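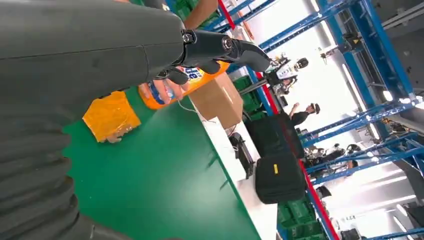 Handing bottles to the arm at the packing tables: steps for the Potunley shift

By Mali Pritchard
July

Quick write-up, because I keep explaining this at the table and then explaining it again at break. If you used to pick and pack by hand at Potunley and now you're on a table with an arm, read this. Takes 5 minutes.

What changes for you. Less lifting, less walking to the racks. More watching. You present the item, the arm takes it, you deal with the odd stuff. Your pick count is gone from the board, Eifion Gwynne got that agreed before we started. If a lead asks you for it anyway, send them to him.

1. Clear your table. Box on the far side, small packages off to the left. Cables and tape ends out of the way of where your hand goes.

2. Wait for the ready tone. Don't reach in before it. Everybody does the first morning.

3. Hold the bottle around the middle, from underneath. Fingers wrapped, not pinched. Leave both ends free. People coming off hand packing grab the neck out of habit and then the fingers have nowhere to close.

4. Bring it up under the gripper and stop. A bit of tilt is fine. Hold still. Chasing the fingers around makes it worse, let the arm come to you.

5. When it closes you'll feel a small tug. Count 2, then let go. Too early and it drops, too late and the arm faults and you're standing there waiting for a reset.

6. Hand out, flat on the table edge, till it has moved off. Then next one.

If it faults: hit pause on the Narnix panel, take the item back, set it down, press resume. Two faults on the same item, pack that one by hand and put the item code on the sheet. Don't fight it. The sheet is how Kneath fix the grip settings so please acutally fill it in, even when it's busy.

Shiny tape and soft bags are still bad. Hand pack those for now.

Pace. We did 4,000 items a shift by hand across the floor and the target hasn't moved. Table target is 80 an hour for the first month. You will be slower than that the first couple days. Fine.

Swap tables at every break. Holding your arm out is a different kind of tired, shoulder mostly, and the folks at Tomdale left it too long and had sore people by week three. If it hurts say so the same day, to me or Eifion.

Training for the reset job is open to anyone on the tables, it pays the higher grade. Names to me before the end of the month. Will add a bit on crates when I get a mintue.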